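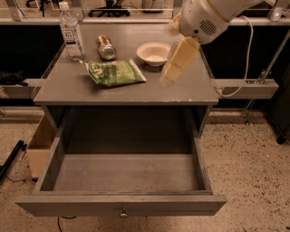 Reading time: 3 minutes

Unit handout: Sorting household packaging at the source
Prepared by Nanna Norðdahl, Plurmont School of Environmental Studies

This handout supports the second lecture on domestic waste streams. Students should read it before the tutorial and bring a copy of their own council's kerbside calendar.

Source separation refers to the sorting of rubbish by the household that produces it. The alternative, mixed collection, leaves the work to a sorting facility and generally yields paper of a lower grade. The unit uses the Gelldale audit as its main case study. The audit covered 2,497 households, of which 311 agreed to a full inspection of the yellow-lidded bin.
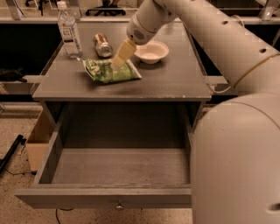

Contamination

An item is a contaminant when it is placed in a stream that cannot process it. In Gelldale, up to 12 per cent of the recycling stream by weight fell into this category. Soft plastics, nappies and bagged recyclables were the most frequent entries on the inspection sheets. Goicoechea (course reader, chapter 3) distinguishes between wishful and careless contamination, and students are expected to use both terms correctly in the essay.

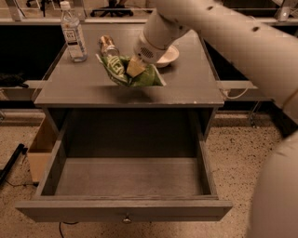 Residue and mixed materials account for most disputes between households and inspectors. Under the Gelldale rules a container must be emptied, although it need not be washed. The water bottle on the cabinet, still partly filled, would therefore be tagged if it were binned in that state. The glass jar with its metallic lid is to be separated into two parts, and the snack bag, with its shiny foil surface, belongs in general rubbish.

Rules of this kind vary between councils. A household that moves a short distance may find that the colour of a lid carries a different meaning,
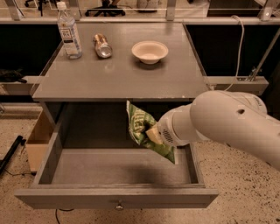
and the audit recorded higher error rates among recent arrivals. Patricio Goicoechea will address this finding in the tutorial, with particular attention to the wording of bin stickers.

Tutorial preparation

Write one paragraph on the labelling of a single bin in your municipality. Submissions are made at the unit office.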